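Sipho Coetzee wrote:
> Did Luststead ever get to the bottom of the wrist fault on
> the fruit run? Ours at Gendia stopped dead again last night.

Sipho, yes, and it's a lovely one! Three views of the fruit run:

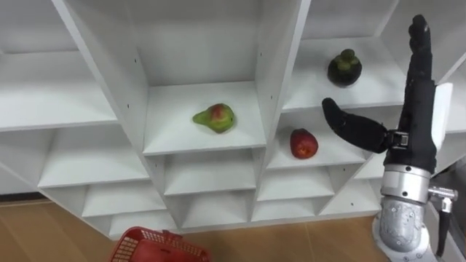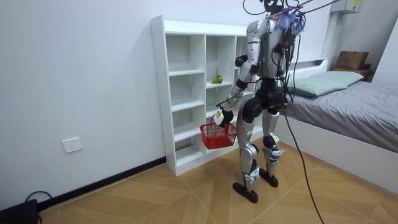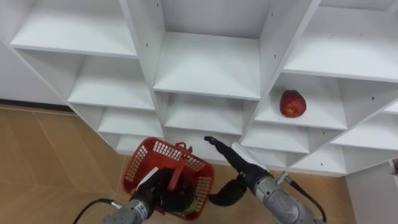
The fault was in our stop logic and nowhere near the motors. When a wrist connector dropped out for up to 20 milliseconds, the arm froze as it should, but the hand went on obeying its last command, so it could open with a full basket hanging off it. Look at the black cable curving beside the forearm in the last picture: any slack there gets tugged when the arm reaches low. We caught it on attempt 19 (log line 3378, if you want to search yours) and it's brilliant to see it so plainly. The fix now latches hand and arm together. Please keep people well clear until you've patched.

Patch is in the Lokimcombe folder.

Tumelo Visser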